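Recording demonstrations on the Nollar bench: frequently asked questions

Last changed in November. If something below doesn't match what you see on the bench, go with the bench sheet and leave a note in the log.

What counts as an example?

One full attempt at one task, from the arm leaving its rest position to the arm coming back to it. The recording holds the camera video, the joint positions and the gripper opening. A recording without all three is dropped when it is uploaded to Trumano.

How many examples do I need for a new task?

Start with 79. That was enough for the first usable version of the block task. Harder tasks take more, and we decide after the first training run.

Do failed attempts count?

Yes, if you mark them. Press F before you save. A missed grasp followed by a second try in the same recording is fine and should be marked as a success if the second try worked. Don't edit the miss out.

How long should one attempt take?

Most take about 19 seconds. Slow, even movement is better than fast movement with stops in it. If you have to stop and think, cancel and start over.

Can I move the green cloth?

No. It stays clipped where it is for the whole session. If the clip slips, put it back and start a new session number. Small wrinkles in the grid mat are fine and you don't need to smooth them between attempts.

Where do I put the object at the start?

Anywhere on the mat the arm can reach. Change the spot and the angle every time. People tend to go back to the same few squares without noticing, and the model then does well on those squares and badly everywhere else. The Firo script will suggest a square if you want one.

Should the wrist camera see the gripper fingers?

Yes. Both fingertips should be in view at the lower right. If you see only one, the mount has turned. Loosen the screw, turn it back and record a test clip before going on.

Does it matter what is in the background?

Somewhat. Things that stay put, such as a box or a monitor stand, can stay. Keep hands, sleeves and phones out of view. We do record some sessions with a changed background on purpose, and those are listed in the schedule.

Can two people share a session?

Yes, but only one person drives during a given attempt. Enter your operator code again each time you swap. Different people pick things up in different ways and we want to be able to tell the recordings apart.

What do I do when the Ravn controller loses its connection?

Let go of the controls and wait for the arm to hold still. Cancel the attempt, reconnect, and send the arm to rest before you start the next one. If it drops 2 times in one session, end the session and write it in the log.

Who checks the recordings?

Every upload gets an automatic check for missing data. After that a person watches a sample from each session, usually on Thursday. You will get a message if yours need to be redone.

Can I use the recordings for my own project?

Inside the lab, yes. Copy them out of the shared folder first and work on the copy.

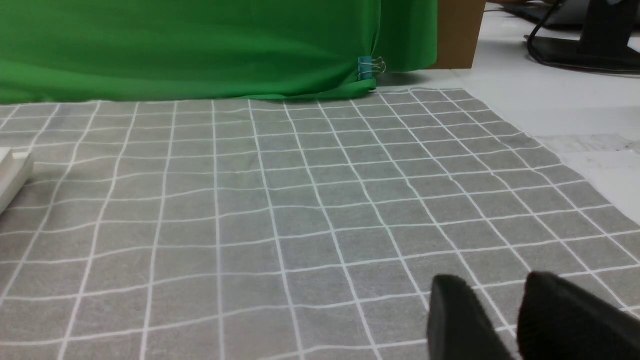

Wrist camera view of the bench, gripper open and holding nothing.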